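List Home | Archive | Thread Index | Search | Help

Re: [equipment] Budget for second arm, grippers and spare cables

Print this message | E-mail this message

Hello Costel, hello all,

Thank you for the list. I answer below your text.

Costel Anghel wrote:
> For the next budget I propose one more arm for the kitchen station in
> Tultport, 3 spare grippers and 10 cable sets. Rovley gives us a discount
> of 5 percent if we order all before the end of June. Please tell me if
> something is missing, I must send the numbers to Jeltow soon.

I agree with the arm. For the grippers I have a doubt. Rovley sells the body and the fingers separately, and in our station at Estrella it was always the fingers that we had to replace, never the body. So I would buy one spare gripper complete and put the rest of the money in finger sets. The delivery time for fingers was 3 months when I asked, so please order them first.

Ten cable sets is maybe too many. I would take half, and add a proper cable guide for each arm. 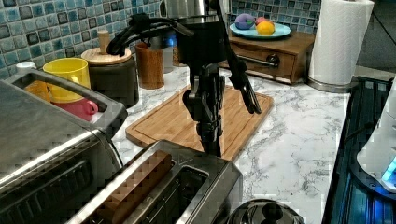

With the cable hanging in a free loop beside the arm, every tall thing on the counter must be planned around it, and this costs us setup time which is in no budget line. The guide is cheap compared with that. I ask also that we put a small amount for kitchen goods: cutting boards, mugs, canisters, a toaster. Last year we paid these from the office money and the accounting was not happy.

One question more: is the mounting plate included in the Rovley price? In the old offer it was a separate line and we saw it too late.

If you send me the new table I can check it the same evening.

Best regards,
Zeyu Duan

Previous message | Next message | Reply to list

Last updated: June, 4:40 pm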